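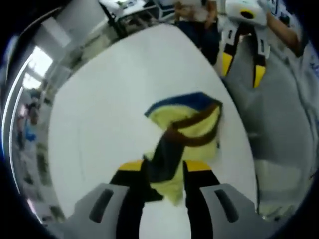 Plekby 手持夹爪套件开箱后用了一阵,说说叠布的体验

论坛 > 机器人与自动化 > 数据采集硬件 > 评测与讨论

阅读时间:7 分钟

本站使用 Cookie 保存登录状态和浏览偏好,继续浏览即表示同意。[接受] [设置]

布丁焊台 楼主
发表于 2022年3月9日

先交代一下,我不卖这个,也没拿厂家的东西,双手套装是我们组自己掏经费买的,697 欧,不含运费和头显支架。一月份下的单,到手以后几乎天天在用,越用越喜欢,憋不住来发个帖!

顶上那张是左手夹爪自带相机拍的,当时在桌上弄一块带棕色带子的布,浅黄绿色,边上一条深蓝。我挑它就是因为它难缠:布软,带子不听话,边和面颜色还不一样,叠的时候策略很容易把带子当成边。拿 Plekby 夹这种料子比我预想的顺手得多。指尖那块黄色软垫是最值的地方,捏薄布的边不用使多大劲,虎口不累。我之前用自己打印的硬指尖,捏一次滑一次,采到后面人都烦了。

再说视角。广角很广,桌沿都弯成一个大椭圆了,刚开始看回放会有点晕。好处是另一只手的夹爪也能进画面,做双手任务的时候太有用了,右手在哪、张着还是合着,左手这边就能看个大概。

到目前为止布料这一类我存了 271 条能用的演示。废的没统计,反正前期废得多,手熟以后好很多。

缺点也有:
- 扳机回弹偏硬,小手的同事抱怨过
- 说明书里标定那一节写得太简略,我来回翻了好几遍
- 存储卡插槽的盖子很难抠开,我现在用塑料撬棒

整体我给很高的分。有想问的直接回,我这两天都在。

慢三拍
1 楼

好帖,收藏了!想问指尖垫能单独买吗?我们这边主要弄毛巾和抹布,垫子磨得快。上一套用的 Fetow,垫子是胶粘死的,磨平了只能整根手指换,心疼。

布丁焊台 楼主
2 楼

能单买,Even 的配件页有,套装里也送了一包备用的。换的时候侧面卡扣一推就下来,记得推之前把夹爪张到最大,不然会卡住。我这边第一副垫子还没换,表面有点发亮了,抓力还行。

老郑家的伺服
3 楼

泼点冷水。697 欧买两只塑料壳加两个广角相机,我觉得贵了。开源图纸一大堆,自己打印一套,相机另配,成本低不少。而且叠布这种活,遥操作直接在真机上采,数据和本体一致,手持的还得考虑到机械臂够不够得着。楼主叠得再漂亮,臂展不够照样白采。

布丁焊台 楼主
4 楼

回 3 楼:价格这个我认,有时间折腾的话自己打印肯定便宜,我也是打印党出身。只是我那套打印件光调指尖平行度就耗掉很多晚上,买成品图的就是左右两只手一致,装上就能比。

够不着的问题确实存在。我的办法比较土,在桌面上按臂的工作范围贴一圈美纹纸,手不出圈。高度也要管,有些人习惯把布拎得很高抖一下,人做着舒服,臂做不了。我会提醒采集的同学别抖。

遥操作我们也在用,两边不冲突。叠布上我个人偏爱手持,动作连贯,采得快,人也没那么累。

nabla猫
5 楼

支持楼主,我们实验室也有一套 Plekby,同感!补充一个小技巧:相机曝光建议锁死。我们屋里有大窗户,云一过来亮度忽上忽下,后期对齐的时候特征点掉得厉害。锁住曝光再拉一半窗帘,立刻好了。

楼主屋里窗户也挺亮的,你锁了没有?

布丁焊台 楼主
6 楼

锁了锁了,第一周没锁,吃过亏。现在开机先进菜单锁曝光和白平衡,再扫一圈建图。建图时候手要慢,沿着桌子绕,别对着白墙和白桌面停太久,那上面没什么纹理给它跟。我一般会带上柜子和工位那一侧,东西多,跟踪稳。

老郑家的伺服
7 楼

白桌面这点倒是说到痛处了。你们白桌子配浅色布,不怕分割的时候边界糊成一片?我要是采就换深色桌垫。

布丁焊台 楼主
8 楼

怕过,所以浅色布深色布混着采。深色桌垫也试过,有个毛病,毛绒绒的那种会跟布粘着走,布拖过去桌垫也跟着皱。要换就换光面的。你说的边界问题我还没认真量过,这周打算拿有垫子和没垫子的各训一版,有结果贴上来。

小满要毕业
9 楼

新手弱弱问,两只手一起采的时候时间怎么同步的?我看 Kowalchuk 那个软件要先扫码,又看到有人说上面那个黑黄色的圆标是干这个的,一头雾水……

nabla猫
10 楼

回 9 楼:两件事别混。时间同步在 Kowalchuk 里做,开录前让两只夹爪的相机都对着屏幕上跳动的码看一会儿,它自己算偏移。圆标我们只当外部参考用,需要从固定相机核对手的位置时才派上用场,不用的话不影响录制。

布丁焊台 楼主
11 楼

对,10 楼说得比说明书清楚哈哈。再补一句,录制中途换电池的话,换完重新看一次码。我偷懒过一回,那一批两只手的时间对不上,整批删掉了,肉疼。

慢三拍
12 楼

那 Kowalchuk 是买断还是订阅?如果要按月交钱我就得跟老板磨一磨了。

布丁焊台 楼主
13 楼

买套装送基础版,录制、同步、导出都有。付费的是云端自动筛废片那部分,我们没开,自己写了个脚本,按跟踪丢失的帧数筛,够用。想要脚本的可以私信,写得很丑,先打个预防针。

偏航角
14 楼

我站 3 楼半边。东西是好东西,我试用过展会上的样机,手感确实舒服。可是楼主这 271 条都是同一个屋子同一张桌子吧?手持套件最大的卖点就是能拎着到处走,只在实验室里用有点浪费,换个厨房、换个洗衣房,那数据才值钱。

布丁焊台 楼主
15 楼

说得对,认领批评。目前确实都在这一张桌子上。下一步联系了 6 个同学家,主要是餐桌和床上叠衣服,床面软,估计又是另一种难法,想想还挺兴奋的!Even 那边出的便携箱我也下单了,两只夹爪加充电座能塞进去,到时候拎着走。

顺便问一下有没有人在床上采过?建图稳不稳?我有点担心床单一动,地图跟着漂。

nabla猫
16 楼

采过沙发,没采过床。沙发上还可以,前提是建图时把周围的家具和墙上的东西都扫进去,别光扫沙发面。床应该类似,床单就别让它占满画面。

老郑家的伺服
17 楼

行吧,等你那个桌垫对比。要是浅色布配白桌面真没掉多少,我去跟组里申请一套。不过指尖我还是要自己打印的。

布丁焊台 楼主
18 楼

欢迎入坑!指尖的安装孔位在配件页能下到图纸,你打印出来记得发帖,我想看硬指尖加薄胶皮的效果。

小满要毕业
19 楼

看懂了,谢谢楼主和 10 楼!明天去借师兄的那套试试看码同步。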